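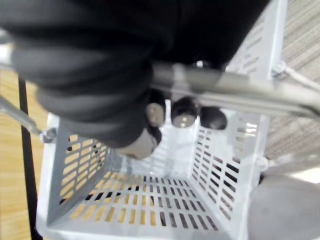

Wrist view, hand closed on the basket handle.

Gating wrist camera views by usefulness before policy training

This tutorial covers scoring wrist camera frames for visual content and using the score as a gate during imitation learning. It assumes you already have synchronized episodes with one head view and two wrist views, a joint state log, and a training loop that accepts a per-view weight. The method was developed on the Triltex grocery episodes, where a two-armed robot works between produce bins and a shopping basket. Nothing in it is specific to groceries.

The problem

Wrist views are treated as always on. In most pipelines they are encoded, concatenated with the head view and passed to the policy at every time step. That works while the wrist camera sees the hand, the target and some background. When the arm goes into a bin or against a bag, the view carries almost nothing, but the encoder still produces a full-strength feature vector. The policy learns to react to it. In our runs the symptom was a hesitation at the bin edge: the arm slowed on entry, then drifted sideways until the view cleared.

Dropping the wrist views altogether is worse. Grasp success fell in every ablation we ran without them. The approach below keeps both wrist views and lowers their weight frame by frame.

What you need

Predix 2 or later, for the frame index and the label tool
Episodes in Vellent layout (one folder per episode, one stream per view)
A labeled subset; ours was 3,000 wrist frames
One GPU for the scorer, any recent card

Step 1. Sample frames for labeling

Do not sample uniformly over time. Wrist cameras spend long stretches looking at floor or at a basket held still, and a uniform sample will be mostly that. Sample by joint velocity instead. Sort frames by the speed of the wrist joint, cut the list into ten bins and draw the same number from each. Then add the frames where the gripper command changes state, plus the two frames on either side.

Keep left and right wrists in separate index files. Their failure cases differ if the arms have different jobs, as they do here, with one hand often assigned to the basket while the other picks. A pooled sample hides that.

Step 2. Label on two axes

Each frame gets two labels. The first is focus: sharp, soft or lost. The second is reference: does the frame contain at least one thing whose position relative to the hand could be stated by a person looking only at that frame? Answer yes or no.

Two axes are needed. A frame can be perfectly sharp and show only carpet. A frame can also be soft and still show where the rim of the basket is. Early on we used one "good/bad" label, and Javiera Pereyra and Geum-ok Ham disagreed on nearly every carpet frame. With two axes the disagreements moved almost entirely to soft versus lost, and those barely affect the result.

Guidelines we gave the labelers:

If you can name a color but cannot find one edge, label it lost.
A dark mass with no outline is not a reference.
Part of the robot counts as a reference only if something other than the robot is visible beside it.
Do not look at the previous frame.

The last one needs to be enforced in the tool. In Predix, set shuffle to on and context to zero. With context visible, people fill in what they know must be there and the labels come out too generous. A close-up of yellow material gets marked as a bag with a known position, when the frame alone would not support it.
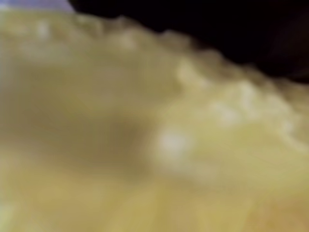
Step 3. Train the scorer

Use a small network. Ours is a frozen image encoder with a two-layer head and two outputs, one per axis. Train the head with cross-entropy on both and sum the losses with equal weight. Hold out whole episodes for validation. Holding out individual frames leaks, as neighbors are nearly identical.

Resize to the same resolution the policy uses. If you score at full resolution and train the policy on small frames, the scorer will pass frames whose only reference disappears in the resize.

Avoid blur and color-jitter augmentation. Blur augmentation changes the correct label and will flatten the focus output. Horizontal flips are fine. Small crops are fine up to the point where a reference near the border could be removed.

Of the 3,000 labeled frames, 1,675 were marked as having a reference. A plain sharpness measure (variance of the Laplacian, threshold tuned on the same data) kept 1,486 of those and also let through a large share of the sharp carpet frames. The learned scorer is worth the trouble mainly for that second group. If your floor is featureless, sharpness alone may do.

Step 4. Turn the score into a weight

Let f be the probability of "not lost" and r the probability of "has reference". The raw weight for a wrist view is

w = f * r

Do not threshold it. A hard gate switches on and off at the edge of a bin several times per second and the policy picks up the switching as a signal. Smooth w with a trailing average over 18 frames, using past frames only, so that the same filter can run on the robot. Clip to the range 0.05 to 1. The floor keeps gradients flowing to the wrist encoder in long occluded stretches.

Multiply the wrist feature vector by the smoothed weight after the encoder and before the fusion layer. Append the weight itself as one extra input. Without it, the fusion layer cannot tell a low-weight view from a view with small activations.

Leave the head view ungated.

Step 5. Handle soft goods separately

Clothing and other heavy fabric needs its own pass. The cloth can cover most of a wrist view while the fingers and the floor beside them are still perfectly clear. The scorer from Step 3 tends to underrate such frames if the labeled set has few of them, having learned that large uniform areas mean a blocked camera.

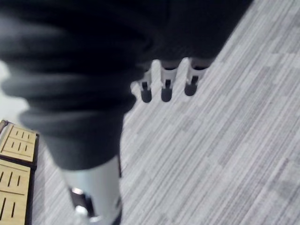
Reading time: 6 minutes

The fix is more labels of that type. Pull every episode with a garment in the task string, sample frames where the gripper is closed, and label them under the rules in Step 2. A few hundred were enough for us. Retrain the head from scratch. Fine-tuning the existing head moved the focus output in ways we could not explain and did not pursue.

Check afterward that the mean r on garment frames has gone up and that the mean r on bin-entry frames has not. If both rise, the new labels are too generous.

Step 6. Check against the head view

Before training a policy, plot the left and right weights over a full episode and step through the head view next to them. Look for three patterns.

Both weights low at once. This should be rare and short. If it lasts longer than the smoothing window, the policy is running on the head view and joint states alone, and you should know which part of the task that is.

One weight low and flat. Expected during a long carry if the wrist is turned toward the floor. For a hand holding a basket by its handle the weight should sit high and steady, since the basket gives a fixed reference. If it does not, look at the labels for that arm first.

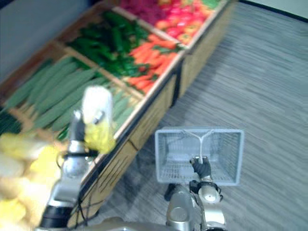
Weight rising before the hand leaves the bin. Usually a timestamp problem. Compare the gripper command log with the first frame where the fingers move. An offset of two or three frames is enough to spoil the gating on fast picks, and it is easy to miss in playback at normal speed.

We use the Kang alignment script for the last one. Run it per stream. An offset on one wrist says nothing about the other.

Step 7. Train and compare

Train three policies from the same seed: ungated, gated with the sharpness measure, and gated with the learned score. Keep everything else fixed, including the extra weight input, which is set to 1 in the ungated run. Report success per task stage. Overall success hides the effect, as most stages do not involve an occluded wrist.

In our runs the gain was concentrated in bin entry and in picking bagged items. Basket handling did not change. Garment tasks got slightly worse until the relabeling in Step 5, then matched the ungated policy. We have not seen garment tasks improve over it.

Known problems

The scorer does not transfer across camera mounts. A mount change of a few degrees puts a different part of the hand in view and r drops across the board. Relabel at least the gripper-closed frames.

Lighting changes mostly affect f. Dim aisles need their own validation set.

On the robot, scoring both wrists adds one forward pass per camera per step. Share the encoder with the policy if you are short on time budget, but freeze it first. Joint training of the scorer and policy let the policy push w toward 1 everywhere, and the gate stopped doing anything by the end of the first day.

Config files for the three runs are in the Vellent repository under gating/. The September versions use the old key name, view_conf, in place of view_weight.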